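How to Clean a Woven Basket Without Ruining It

Filed under: Storage, Cleaning
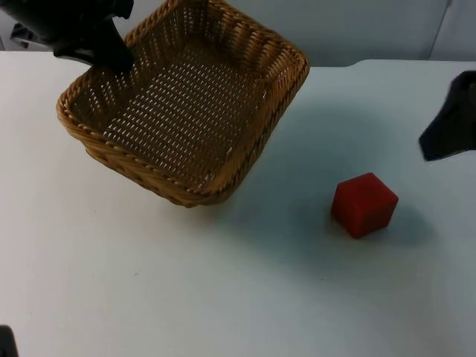
Most of the advice on cleaning woven baskets is bad. I have read a lot of it. One page says to put the basket in the shower. Another says to rub it with olive oil, which sounds lovely until the oil goes sticky and every crumb in the kitchen moves in. A third wants you to buy a special conditioning spray, and that page happens to sell the spray.

A plain wicker basket, the kind you keep bread or mail or socks in, needs very little. It needs to be emptied, shaken, brushed, wiped with something barely damp and dried properly. The drying is where people go wrong, and I'll get to it.

This page is for ordinary natural-fiber baskets without a fabric lining: willow, rattan, and the many brown things sold as "wicker" with no further information. If yours is an antique, or painted with something you can't identify, leave it alone apart from dusting.

What you need

A soft brush. A clean, dry paintbrush is better than any of the brushes sold for the job. The bristles should be long enough to go into the gaps.
An old toothbrush.
A vacuum with a brush head, if you have one. Optional.
Two cotton cloths, white or at least colorfast. I once used a red one. The basket is still a bit pink on one end.
A bowl of lukewarm water with a few drops of dish soap. A few drops. You are not washing a roasting pan.
A pale surface to work on, such as a bare table or an old white sheet. You want to see what comes out.
A wire rack, or two broom handles laid across two chairs.

You don't need bleach, vinegar, baking soda or lemon. I know there is a whole corner of the internet that believes baking soda can do anything. In a basket it gets into the weave and stays there, and then you have a second cleaning job.

Step 1. Look at it before you touch it

Turn the basket over in decent light. Check the rim first. On baskets with a twisted or wrapped rim, the end of the strand is usually tucked in somewhere, and that tuck is the first thing to work loose. If it has come out, push it back in now. A brush will catch it and pull out another inch.

Then check the corners. Rectangular baskets take their knocks there, and cracked strands show up as pale, splintery spots. A cracked strand can be dusted but shouldn't be scrubbed.

Look for mold as well. Gray or greenish fuzz, usually on the underside, sometimes with a smell like a wet basement. See the section near the end for that.

Step 2. Tip it and tap it

Empty the basket completely. I mention this after finding a set of keys in the bottom of one I had already wetted.

Lift one side so it sits at an angle and tap the bottom with the flat of your hand. Move it a little and do it again from the other end. A basket with an open bottom drops its dirt straight through onto the table. One with a solid bottom pushes everything into the lowest corner, so choose that corner and finish there.

Do not bang it on the edge of a trash can. It works, and it also breaks the rim.

When you lift, put your fingers on the wall below the rim and your other hand underneath. Rims are sturdier than they look on a good basket and much weaker than they look on a cheap one, and from the outside it's hard to tell which you own. The one I bought from Mavedby was described as "built for generations." The rim began to unwind in November of the same year.

Step 3. Brush from the inside out

Start with the bottom, on the inside. Brush along the rows, then across them. Next do the walls, working downward. Follow the direction of the strands as much as you can. On a diagonal weave that means you brush at a slant, which feels silly and is much more effective.

Turn it over and brush the bottom again from the outside. There's always more.

The toothbrush is for the rim and any spots where strands cross over each other tightly. Use it dry. Short strokes, light hand. If little fibers are coming off, you are pressing too hard or the basket is very dried out.

If you use the vacuum, use low suction and keep the brush head on. I don't entirely trust vacuums for this. They're fine for dust in a wide weave, but on a fine one they mostly make noise, and on a damaged one they lift broken ends.

At this point stop and look. In my experience a good half of baskets are done here. If it looks clean and doesn't smell, put it back where it lives and skip the water.

Step 4. The damp wipe

Dip a cloth in the soapy water and wring it out. Wring it again. If you can squeeze a drop out of it, it's too wet.

Wipe the inside bottom, then the inside walls, then the outside, and the rim last. Fold to a clean patch as you go. Don't soak, don't pour, and please don't put it in the tub. Yes, basket makers soak their material. They do it before weaving so it will bend. Yours has already been bent, and if you get it wet enough it may decide to bend somewhere else.

For a sticky spot, lay the damp cloth on it for a minute and then work at it with the toothbrush. Jam comes off. Candle wax should be left to harden and picked off with a fingernail. Grease is stubborn, and you may have to accept a darker patch. I have tried the cornstarch method for grease. I ended up with a greasy basket full of cornstarch.

Go over everything once more with the second cloth, dampened in plain water and wrung out just as hard, to take the soap off.

Before you do any of this on a stained or colored basket, test the underside. If brown comes off on the cloth, decide how much you want to go on. A little is normal. A lot means the color is just sitting on top and you'll be wiping it away.

Step 5. Shape it while you can

Damp fibers give slightly. If a wall has been leaning in, now is the moment to ease it back with your hands and hold it there with a rolled towel inside. Don't expect miracles. It helps with a gentle lean. It won't fix a crushed corner, whatever the before-and-after photos claim.

Square corners that have been pushed in can sometimes be coaxed out with a jar placed inside them overnight. Sometimes they can't.

Step 6. Dry it, and then dry it some more

Set the basket on the rack so air gets underneath. Somewhere indoors with a window open is good. Outside in the shade is good too.

Keep it away from radiators, ovens, hair dryers and full summer sun. Fast drying makes the strands brittle, and they crack the next time you lift a full basket by its edge.

Leave it a whole day, even if it feels dry after an hour. The outside of the strand dries first. The inside of the rim, where several strands are wound together, takes the longest, and that's where mold gets going. Turn the basket over once halfway through.

If you have a shelf waiting for it, let it wait. A damp basket on painted wood will leave a grid of marks that matches the weave exactly.

If you find mold

A small patch: take the basket outdoors, wear a mask, brush the patch dry, then wipe with the soapy cloth and dry in moving air for two days. If it comes back, it's in the fiber, and I would throw the basket out. There are people who will tell you how to save it. I have followed their instructions and then owned a moldy basket for longer.

Anything larger than your palm, throw it out at once, particularly if you keep food or baby clothes in it.

About sprays, oils and waxes

I tried Ikell, which is a conditioner in a pump bottle. It smelled of oranges. I did half a basket with it and left the other half plain, and some weeks later I couldn't find the line between the two halves. The dust could, slightly. It stuck better to the Ikell side.

Furniture wax builds up in the gaps and turns white. Cooking oil has been dealt with above. Clear varnish keeps dirt out of the weave, but it also makes the basket look wet for the rest of its life, and it flakes wherever the basket flexes.

Dry air is a real problem in winter, and a creaking basket may want a bit of moisture. A light mist of plain water on the outside, then normal drying, is enough. Once or twice a winter.

How often

Dust when you dust the shelf. Do the full brush twice a year. Use the damp cloth only when something has been spilled or you can see dirt that won't brush off.

Bread baskets are different: shake them out after every use, and put a napkin under the bread. Crumbs go through an open weave and onto the table anyway, so the napkin earns its keep.

Bathroom baskets should be checked underneath whenever you clean the floor. I'd move them out of the bathroom altogether, but I have lost that argument at home.

Questions that came in by email

Can it go in the dishwasher? No.

The label says "wicker look." That's probably plastic, or paper twisted into cord. Plastic can be rinsed under the faucet, which is its one advantage. Paper cord should never be wetted. Put one drop on the underside: if it soaks in and the strand goes soft, you have paper.

What about a steam cleaner? It's heat and water together, so everything warned against above in one machine.

Mine squeaks when I pick it up. They do that. If the squeak is new and comes from one corner, look there for a split.

Written by Lidia. Last updated 23rd May, when I took out the paragraph recommending a horsehair brush. It shed.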